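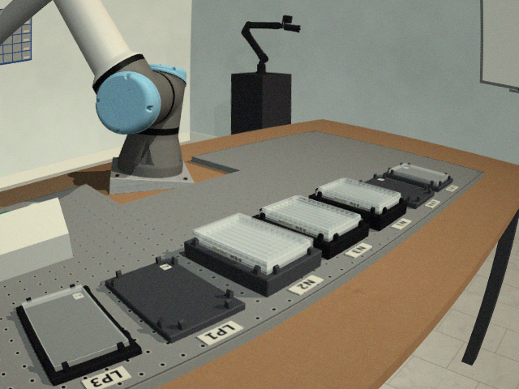 Westerberg, January

Back in the glaze room after the long break and the first thing I did was open the white bucket and find it had set like cheese at the bottom. Properly set. I got the long whisk in as far as the middle and it stopped dead. So most of the morning went on digging, and I'm writing down what I did because I know I did the same thing last winter and left no notes at all, and had to work it out from scratch with my sleeves full of glaze.

What worked: pour the clear water off the top into a clean bucket and KEEP IT (whatever has dissolved out of the frit is in there, and if you top up with tap water you've changed the recipe). Then cut the cake up with the old palette knife, drop the lumps back in with a little of the saved water, and leave it while you do something else. I did the shelves. By the time I'd scraped and washed two of them the lumps had gone soft enough for the drill mixer. Then the rest of the water in, a bit at a time, and through the sieve twice.

On sieves. We have an 80 mesh and a finer one and they look exactly the same hanging up, and the marker has worn off both rims. The 80 is the one with the dent near the handle. It's fine for the white and for the tenmoku. The celadon wants the finer one or you get those tiny green freckles, which I quite like but which aren't what's on the order. I've put a blob of red enamel on the 80 so please don't scrub it off!

The bentonite question again. The white settles because there's hardly any clay in it, it's nearly all frit and flint, and I keep meaning to add a pinch of bentonite and keep not doing it. The trouble is getting it in once the bucket is wet. Sprinkle it on top and it turns into little frogspawn blobs that never break up, you can chase them round with a whisk all afternoon. I've put some to slake in a jam jar of hot water with the lid on and I'll see what it looks like tomorrow. If it's gone to a smooth jelly it can go in. If it hasn't, it's going down the settling bucket and I'll try the Epsom salts instead, dissolved first, a few drops at a time, stirring all the while. Whoever gets there before me: the jar is on the windowsill, it's labelled, it isn't hand cream.

**Stomodus tests**

For anyone who missed the talk before the break, Stomodus is the name we've landed on for the new tableware (the low bowls with the turned-in lip, the beaker, and the jug if the jug ever stops dribbling). It wants a glaze that breaks over the lip, so pale and satiny on the flat and toasty brown where it thins out. I had one in my head the whole time I was throwing them. Getting it out of my head and on to the clay has been slower.

The tile I like best so far is number 23. It's the one with the Prilis frit and the extra whiting, and on the tile it is gorgeous, like the skin on warm milk, with a thin rusty line along the top edge. I showed it to everyone. I carried it round in my apron pocket for a while, I'll admit, and it now has a bit of fluff fired into my memory of it if not into the glaze itself.

On a bowl it's a different story. The outside came out well, the lip came out beautifully, and then inside, down in the well where it pools, it's gone cloudy and slightly blue. Not a horrible blue. If you'd asked for a cloudy blue pool you'd be delighted. But next to the tile it looks like a different glaze altogether, and if we send out a set where every bowl has its own idea of blue there'll be letters.

My thinking on it, in no particular order:

- It's thickness. A tile is flat and stands up on its foot so the glaze runs off it, and a bowl collects. I dipped the tile for a quick count and poured the bowl, and I know my pouring is slow because I like watching it.
- It's cooling. The bowl was in the middle of the kiln, packed in with the thick planters, and that whole shelf would have hung on to its heat. The tile was up by the spyhole.
- It's the clay. The tiles are from the old bag, the bowls are the new delivery. Same name on both bags, but the new one feels sandier on the wheel to me and it's a warmer colour out of the bisque.

I could test all of them at once and learn nothing, which is my usual method. So this time I'm going to be good. First go: same clay, same shelf, same everything, only the thickness changing. I've made a handful of little test bowls off the hump, with the same turned-in lip and a proper well, and they're drying under the cloth. No more flat tiles for this one. A flat tile can't tell me about a pool.

**Bisque**

All the Stomodus pieces go to 1000 from now on. I'd been letting the bisque creep up a bit, on the grounds that a harder pot is nicer to handle, and I think that's part of why the second dip never took. The pot simply wouldn't drink. It went on, it sat there shining at me, and when I picked the thing up my thumb went straight through to the clay. At 1000 they're still strong enough to sponge down and they pull the glaze on quickly and evenly. Slow at the start, please, with the bung out, as the jug handles are thick where they join and I've been guilty of putting them in while they were still cold against the cheek.

(The cheek test, for the record: hold the pot against your face. If it feels cold it's still damp. It's how I was taught and I've yet to find a meter I trust more. You do end up with clay on your face at the shops.)

**Glaze firing**

Still cone 6 with a hold at the top. The Ternix controller is behaving now that the connection at the back has been cleaned up, but it does have that habit of going back to the first programme after a power cut, and the first programme is the bisque. So read the screen before you press start. Read it again after. There's a card taped to the side with the programme names on it in my best handwriting, and my best handwriting isn't wonderful, so ask if you can't tell a 1 from a 7.

I'm putting witness cones on every shelf for the next few firings, top, middle and bottom. It's a faff to load round them and I know we'll knock some over. But I'm fed up with guessing. Last time I had only the one at the spyhole, and it had gone over in a lovely curve, and on the strength of that I told everybody the firing was perfect. Then I unloaded the bottom shelf and the beakers down there were dry as biscuits.

Please write the results down in the kiln log and tape the cone pack to the page if you can bear to. They do make the book hard to shut. I don't mind a fat book.

**Shelves and labels**

Batt wash. I scraped the two worst shelves outside, mask on, wet sponge after, and gave them two thin coats. Thin! The flakes that fell into the bowls before the break came off the shelf that had been painted again and again without anyone scraping it first (me, mostly). Wash should be like single cream. If it stands up in peaks put more water in it.

The test shelf is a disgrace and I'd like to sort it out before the new tests come through. At the moment the tiles lie about in margarine tubs, and half of them have numbers on the back in iron oxide that's burnt away to nothing. I keep looking at the table in the picture at the top of this entry, where the row of nests along the deck has a small white label for each one out along the edge of the table, and feeling envious. Something like that would suit us down to the ground: a row of slots, a label beside each, and if a slot is bare you know a tile has wandered off. I've got an offcut of the beech worktop that could be grooved. The labels need to go on the wood and the number needs to be scratched into the clay as well, scratched, with a needle, before the bisque. Oxide is for people with better luck than me.

**Odds and ends**

The celadon bucket has a new lid. It doesn't fit. It fits the slip bucket, whose lid fits the celadon, so I've swapped them and crossed out the names, and that's why the celadon now says SLIP on it with a line through.

Wax: I tried the water-based one on the feet and it's lovely to brush, no smell, but you've got to leave it far longer than you'd think before dipping. I dipped too soon and glaze clung to the wax in beads. They wipe off with a damp sponge if you catch them. The ones I missed are stuck to the shelf, along with a beaker. I got the beaker off with the chisel and it has a chip in its foot, so it's gone to the kitchen for toothbrushes.

The jug. I've cut the lip back sharper on two of them and pulled the throat in a touch, and tried them with water over the sink. One still runs down its own chin. The other pours cleanly if you're brisk about it and dribbles if you're timid. Going to try a sharper underside on the next ones, more like the edge of a spoon, and leave that edge bare of wax and thinly glazed.

Need to order: whiting, flint, one more bag of the Prilis frit, sponges, needle tools (where do they go?), cones.

Kiln is on bisque, started at teatime with the bung out. Bung goes in last thing tonight, I'll do it on my way past. Don't open it in the morning until you can rest your hand on the lid.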